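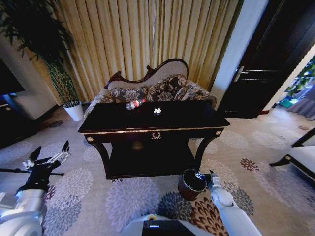 Console table and settee

Print | E-mail

4. Setting up a reading group in Godetley

1. Open Groups and choose New group. Type a name of up to 30 characters.
2. Add the first book by title or author. If two editions appear, pick the one most members own – page numbers in the schedule follow it.
3. Enter the number of weeks. Godetley splits the chapters evenly. A 200-page novel over four weeks is a comfortable pace.
4. Choose Invite and paste in the members' e-mail addresses.

Note: Short story collections are split by story, whatever the length.

Caution: Changing the edition after the group has started deletes all page notes. Export them first (see page 77).

5. Select Start. Members can post once they have accepted.

Print | E-mail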